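6 min read

Section 5: Getting the sink kitchen running

If you've made it through Section 4, you have the simulator installed and the club's task pack sitting in your home folder. Good! Now we get to the part I like, where you open the practice kitchen and start checking whether your policy can do anything useful in it. I wrote this for new members of the Rirnoment student robotics club, so if you already know your way around the Avivach launcher, skip down to the seeds.

The kitchen has a double sink, a counter around it and some open shelving. Every task in the beginner set happens in that small area, and what gets placed where depends on the seed number you type in.

Starting the kitchen

1. Open the Avivach launcher and pick "Sink kitchen" from the list on the left. The first load is slow, so go get a snack.

2. Type a seed in the box. Use 2242 for your first run. It's the one we all start from, and it makes it much easier to compare notes at the October meeting.

3. Press Load, and wait for the status line to turn green before you touch anything else. I've frozen my laptop more than once by clicking early.

4. Open the View tab and choose the sink camera.

5. Look into both basins and along the counter behind them. Small objects can land right up against other things, and you want to catch that now. 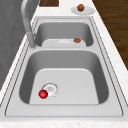 Figure 5-1. Sink camera, with a red ball by the drain in the larger basin.

6. If an object is touching something you'd rather it didn't touch, leave it alone for the first run. Save the layout (File, then Save layout) so you can come back to exactly the same start later.

Note: The layout file saves object positions only. It doesn't save your camera choice, your episode length or your policy settings, and yes, I lost an entire evening to that once. Write those down in your run log.

Caution: Don't rename a layout file while the launcher is open. The old name stays in memory and you'll end up with two files that both claim to be the right one.

Checking the shelf view

The shelf camera gets ignored by pretty much everybody in their first month, and then they wonder why their reach planner does strange things above the sink. Take two minutes and do this before you run a policy.

7. Go back to the View tab and switch to the shelf camera.

8. Check the lower shelf and the upper shelf separately. They're two different surfaces in the task file, called shelf_low and shelf_high, and mixing up the names is the most common typo I see in new code.

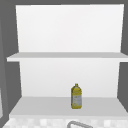 9. Click each surface once in the object tree. The matching name shows up in the side panel, and you can copy it straight into your script. Please copy it — typing it from memory is how the typos happen.

10. Set the episode length to 40 seconds. That's plenty for a single pick and place, and if your policy needs longer it's probably stuck.

Note: If the shelf view loads all gray, close the launcher and open it again. I have no idea why this happens. It went away for me after I updated my graphics driver, but another laptop in the club still does it.

Running a batch

One run tells you very little, so we always do a batch. Our plug-in for this is called Soltani, and it should already be in your plug-ins menu if you followed Section 3.

11. Open Soltani and set the number of runs to 13. We picked that early on and kept it so that old logs and new logs line up.

12. Tick "New seed each run" and leave "Keep failures" on. You learn a lot more from the failures, trust me.

13. Press Start and go do something else. Using the same machine for video calls or games slows the batch down and can mess up the timing numbers.

14. When it's done, flip through the start views in the results folder before you look at any scores. I like to do this with the score column hidden, just so I'm thinking about the layouts first.
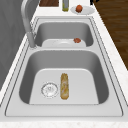 Can I test my policy on a layout I made by hand?
Sure, as long as you put it in your own folder and label it "custom" in the run log, so it doesn't get mixed in with the seeded batches.

15. Copy the results folder to the Gurkach drive. Put your initials and the month in the folder name.

Caution: Copy, don't move. If the connection drops in the middle of a move, you can end up with half a batch on each side, and then you get to run the whole thing over again.

If your batch stops early, check the last line of the log first. "Surface not found" means a name typo, so go back to step 9. "Object not settled" means something was still rolling when the run began, and raising the settle time a little in Soltani's options usually takes care of it. Anything else, paste the full log into the help channel along with your seed. Section 6 picks up with reading the score sheet.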